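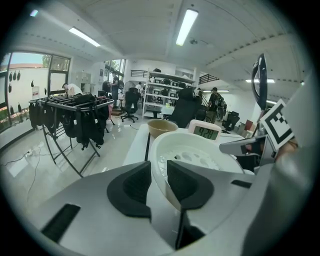

Figure 3. Basin with perforated insert, tan bowl and pink timer on the white table.

4.2 Small vessels and the habit of nesting

We come now to the part of the study that gave us the most pleasure, and, we should admit, the most trouble in the coding. Large items such as racks and cabinets tend to stay put in a household, and people talk about them as if they were part of the walls. Small vessels are another matter. They wander. A basin that rinses greens in the morning may hold clothespins by dinner time, and a bowl that everyone agrees is "for eggs" will be found, sooner or later, with somebody's keys in it. Our participants in the Dorura interviews were generous in describing these travels to us, often with a good deal of laughter, and we have tried to keep some of that warmth in the account that follows.

The arrangement in Figure 3 is a good place to begin. A white plastic basin with a thick rim has a white plate inside it, pierced with a ring of oval holes, and a tan bowl sits just behind. When we showed pairings of this sort to participants and asked what the pierced plate was, the answers split between those who saw a steamer insert and those who saw a draining tray. We had expected one reading to win out fairly quickly, but it never did, and after a long afternoon of discussion (Salcedo and Marín took opposite sides and have kept to them) we decided to code the plate simply as "insert, perforated" and to let the vessel around it carry the rest of the meaning.

That decision shaped the whole of the vessel category. In the full set of 1716 object mentions, 733 concerned a vessel of one kind or another, and people very often named a vessel together with whatever was kept inside it. One participant told us, "I don't own a basin and a tray, I own the basin-with-the-tray, and if my sister puts them away apart I can't find either one." We heard versions of this in many homes. Nesting saves shelf space, of course, but it also seems to work as a kind of memory – the inner piece reminds its owner of the last job it did and suggests the next one.

The timer deserves a word of its own. In Figure 3 it is small and pink, with 4:20 on its gray display, and it stands to the right of the bowl, close by the basin. We make no claim about what any single timer was counting. What interested us was how readily participants treated a timer as belonging with the vessels, even when it had a magnet or a hook and could have lived elsewhere. In 18 of the follow-up conversations the timer came up before we had asked about it, usually as something that "goes with the bowls." Mughal has suggested that bright colors help here, as a vivid little thing is easily spotted among pale plastic, and we are inclined to agree, though our interviews did not test it.

We return to the question of lids, which turned out to be a good deal less friendly, in Section 4.3.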